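Building a Gripper Arm Bench in a Shared Workshop: What Was Worth Doing

Most advice on building a robot work cell at home comes from people who finished one last week. I've had ours running, on and off, for longer than that, and I've changed my mind on a fair amount of it. What follows is what I'd tell anyone who shares a workshop and wants an arm on the bench doing small parts work. We do boards into slots, mainly. Yours may be different and some of this won't apply.

Start with the table

Everyone wants to talk about the arm. The table matters more. A bench that feels solid when you lean on it will still move when an arm stops short, and you'll spend your evenings chasing an error that lives in the legs. Bolt it to the wall if the landlord allows it. If you can't, put the weight low. We stacked paving slabs on the bottom shelf and it did more than the set of leveling feet I'd paid for.

I was told to buy vibration pads. I bought them. I took them out again, and couldn't tell you which way the arm was running by the results. Save the money.

Screws

Mark every screw on the gripper with a line of paint pen across the head and onto the plate. When the line doesn't meet up anymore, the screw has turned. It takes an evening and it beats going over everything with a driver on the theory that tighter is better. Overtightened link screws bind the joint, and a finger that binds looks just like a software problem. Zixuan Ren spent a whole Friday on one of those and the cure was a quarter turn.

Thread locker: the removable kind, a tiny drop, and not near the pins. People who tell you to use plenty have never had to take a finger apart.

Finger pads

There are a lot of opinions about pads online and very few tests. We've tried rubber sheet, felt, heat shrink and the wood-look material somebody had left over. Rubber grips best on the first day and picks up every bit of dust after that. Felt is hopeless on anything thin. I wouldn't pay for the branded pad kits. The Agbeko set we tried was cut nicely and lasted no longer than what we cut ourselves with a craft knife.

Whatever you use, write down the thickness. If you swap a 2 mm pad for a thicker one and don't change the close position, you are squeezing harder than you think.

Working with boards

Use dead boards for practice. Ask at any repair shop and they'll hand you a bag of old memory sticks. Clean the edge contacts first, or the grime ends up in your slots and you'll blame the fit.

Come in along the line of the slot. A board held by the end and brought in at an angle will lever against the slot wall, and fingers don't feel it the way a thumb does. Go slow over the last stretch, even if the rest of the move is quick. The force limit should be set low enough to annoy you. Ours stops for no good reason a few times a night and I've stopped complaining about it.

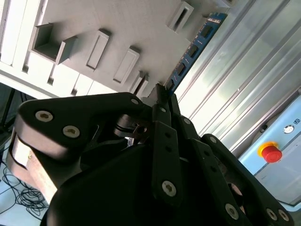

Fingers down near the end of the blue board, gray slot panel behind. Note how little room there is next to the ridged aluminum.

Check clearance on the side you aren't looking at. Everybody watches the fingertips, and it's a knuckle that hits something. Move through the whole path by hand first, or at the lowest speed setting, with your eyes on the widest part of the gripper.

The slot panel itself can be cheap. Ohemaa Amissah argued for making every slot a slightly different size and I argued against it – it seemed like a way to make trouble. She was right about that one. When all the slots are alike, you get good at one slot and learn nothing about your setup.

Cables

Leave slack, then tie the slack down where it can't reach the arm. Cable chain looks tidy in videos, but on a small bench it's one more thing to snag. Hook-and-loop straps every 30 cm have done fine for us. Don't use zip ties. You will be cutting them off within the month.

The stop button

Put it where your hand already goes, and where the other person in the room can reach it too. Then test it, with the arm moving slowly and nothing in the fingers, at the start of every session. I'm doubtful about nearly every piece of safety kit sold to hobby builders, and I once sent back a Skurance light gate that cost more than the bench, but I have no doubts about a big red button. Keep the area in front of it clear. Coffee goes on a different table.

Keep a log, a dull one

Date, pad, speed, what failed. A paper notebook is fine. We counted 112 tries on one slot before moving the panel, and the log showed most of the misses came after a pad change. I would have sworn it was the camera.

Be careful with other people's success rates, including ours. A claim of ninety-something percent tells you very little until you know who placed the board in the fingers and how many runs got left out.

Cleaning up

Vacuum, don't blow. Compressed air puts the dust in the joints. Wipe the pads with a damp cloth and let them dry before you close the fingers for the night. Power off at the wall, and hang the notebook back on its hook.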